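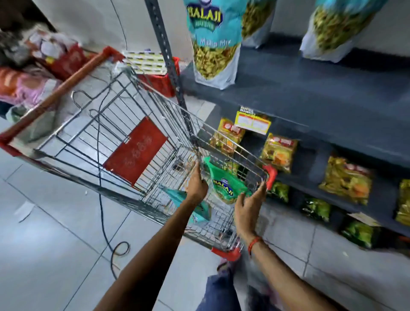
Von der Redaktion Vastach
Kolumne Alltag und Einkauf

Dienstag, 5. Mai

Zwei Tüten Knabberzeug in einem Einkaufswagen, in dem man einen halben Umzug unterbringen könnte. So gehen viele von uns einkaufen, und ich nehme mich nicht aus. Ich halte den großen Drahtwagen trotzdem für ein schlechtes Werkzeug, jedenfalls für den Einkauf zwischendurch.

Der Wagen gibt ein Maß vor. Wer mit einem Korb am Arm durch den Laden geht, merkt nach der zweiten Flasche Öl, was er trägt. Im Wagen merkt man nichts. Zwei Päckchen liegen darin verloren auf dem Gitter, und schon kommt der Gedanke, dass man noch nicht fertig sein kann. Ich habe im November meine Kassenzettel aufgehoben und nach Korb und Wagen sortiert. Auf den Wagenzetteln standen im Schnitt sieben Posten, die nicht auf der Liste waren, auf den Korbzetteln vier. Eine Studie ist das nicht, aber mir hat es gereicht.

Besonders deutlich wird es bei den Snacks. Standbeutel mit Sichtfenster, wie bei der Millo Mix von Balaji, zeigen gleich, was man bekommt, und das finde ich richtig. Ein Beutel mit 400 Gramm wirkt in der Hand groß. Im Wagen sieht er klein aus, und dann kommt ein zweiter dazu, in einer anderen Farbe, zum Probieren. Zu Hause stehen beide offen im Schrank und werden weich.

Gegen den Wagen an sich habe ich nichts. Wer für eine Familie einkauft, Getränke holt oder schlecht tragen kann, braucht ihn. Auch der klappbare Kindersitz hat seinen Sinn, selbst wenn er bei mir meistens nur Ablage für weiche Sachen ist. Mich stört, dass er in vielen Läden die einzige Möglichkeit ist. Bei Zepeda in der Plilska stehen am Eingang die Wagen in langer Reihe, die Körbe muss man hinten bei den Kassen suchen. Der Juvix-Markt gegenüber macht es umgekehrt und hat mit rund 2.000 Artikeln kaum weniger Auswahl, als ich brauche.

Mein Vorschlag ist bescheiden: Körbe nach vorn, in Griffhöhe, und dazu ein paar kleine Wagen mit flachem Boden. In engen Gängen wäre damit auch den anderen geholfen. Ein großer Wagen, der schräg vor dem Regal steht, hält alle auf, die dahinter kommen - auch wenn fast nichts drin liegt.

Ich nehme inzwischen einen Stoffbeutel mit und trage, was hineinpasst. Das Wasser hole ich samstags, dann mit Wagen.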